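Archives > Kernside Household List > Kitchen > Utensil storage

May
Posted by Ifigeneia Petridis

Re: Chopsticks and where to keep them

Meenakshi Bajpai wrote:

> We have moved into the flat at Ellitz and the kitchen has 2 drawers, both
> shallow, and one of them sticks. The cutlery has gone in the good one. That
> leaves the chopsticks, the long spoons and the things with handles, which are
> in a jam jar by the sink. The jar falls over if you take the wrong thing out
> first, and there is always water in the bottom of it. The ends of the
> chopsticks have started to go dark.
>
> Does anyone use one of those plastic holders with holes in? Dimitriou has a
> steel one but it is a lot to pay for a pot. I would also like to know if
> people keep wooden and plastic things together or apart.
>
> Meenakshi

Meenakshi,

I use a plastic one and would buy it again. Mine is a pale pinkish white, with oval holes in the front and a wider tray as the base. The label says LX1120, with a barcode and some small print in Chinese. I haven't taken it off. I did try one corner when I got it and it wouldn't lift cleanly, so I left it.

I had a jar before, the same as you, and the trouble was the water. With the holder, whatever runs off the spoons goes down into the tray. You do have to empty the tray. I rinse it when I wash up in the evening and give it a proper scrub with a bottle brush every couple of weeks, including round the edges of the holes.

On wood and plastic, I keep them together. The chopsticks are in with two grey see-through spoons and a few things with dark handles. The spoons go in bowl end up. The chopsticks I dry with a tea towel first and then leave overnight on the rack before they go in. If yours have only gone dark at the tips I would scrub them and see, but if they smell or feel furry, throw them out. A pack of new ones from Potau is cheap enough. They had them in by the rice last time I was there.

As for it falling over, the wide base helps a good deal. I put the heavier handles in before the chopsticks and try to spread them out. The chopsticks are the tallest things in it, so check the height if you mean to keep it under a wall cupboard. I don't have the worktop for it and it lives on the table by the kitchen doorway, on the grey checked cloth with the stars. It gets carried through when I cook.

I can't help with the Dimitriou one. My sister had a steel pot from somewhere else and it marked the windowsill, but that may have been the pot.

If the drawer that sticks is a wooden one, rub a candle along the runners before you give up on it.

Ifigeneia
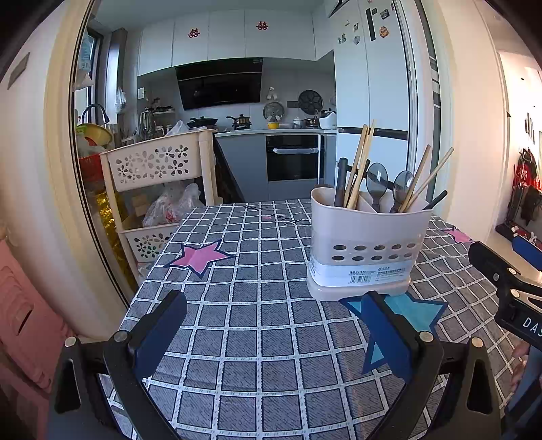
One more thing about the tray. Let it dry before you put the holder back on it, or you get a ring of scale underneath. A drop of vinegar shifts it if it does form. I can bring my old bottle brush to the next swap if you want one to start with, as I bought a pair and have only opened the first.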